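Talk notes: The Drying End of the Kitchen
Flonness home skills evening, 19 minutes plus questions

Start when the door closes. Say hi, say thanks for coming out, mention the coffee is at the back and it's the decent kind this month.

Okay, so I want to talk about drying dishes. I know. I pitched this to the Flonness people as a joke and they wrote back "great, you have the second slot," so here we all are! Quick show of hands: who has a dishwasher? Who has a dishwasher and still ends up with stuff on the counter every night? (Wait for the laugh. If there's no laugh, keep moving.)

My story. When I moved into the apartment on Duan Street the kitchen had one stretch of counter, 48 inches, and I gave a good half of it to a giant two-story metal rack with a tray and a cutlery bucket and a hook thing for mugs. I never emptied it. Why would I? It held everything I owned. I'd pull a bowl out in the morning, eat from it, wash it, and stick it back in. The cupboards were basically decoration.

Then the tray rusted and I got cheap and grumpy and went to a plain little wooden rack, the kind with pegs and not much else. I hated it for a week. It takes plates and that's about it. But when it's full, it's full, and you have to put things away or you have no place for the next one. That changed how I do the whole job.
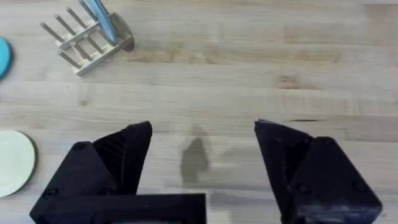 So, plates. Stand them up, one to a slot, and leave a gap between them if you can. Two plates touching will hold a little line of water where they meet, and you find it later with your sleeve. If I've got a mixed bunch I put the big ones toward one end and work down in size. Small plates wander around in wide gaps, so test your rack with your smallest plate before you buy. I've carried a saucer into a store in my bag. They were very nice about it.

(Pause here, drink some water.)

Wood. People always ask me about wood. Yes, it gets wet, that's its life. Mine lives on a wooden table too, so I'm extra fussy: towel underneath while things drip, then the towel comes out and gets hung up, and the rack gets stood on its end overnight so air gets at the feet. If the pegs start to feel fuzzy, a light sanding does it. I oil the table. I don't oil the rack, though my neighbor does hers and it looks great, so do what you like.

Plates lying flat on the table: fine for a minute while you sort out what goes where. Not fine overnight if they're still wet underneath! I've got a pale ring on my own table that I now cover with a fruit bowl.

Skip this bit if we're past the halfway mark: the towel speech. Flat weave for glasses, anything you want for pots, and please wash them hot.

Homework, and it's a small one. Tonight, empty your rack completely before bed. Do it for 2 weeks and see if you start wanting a smaller rack.

Questions. Somebody will ask about cast iron. Dry it on the stove, low heat, and don't walk off. Then hand over to the pantry talk and take my mug with me.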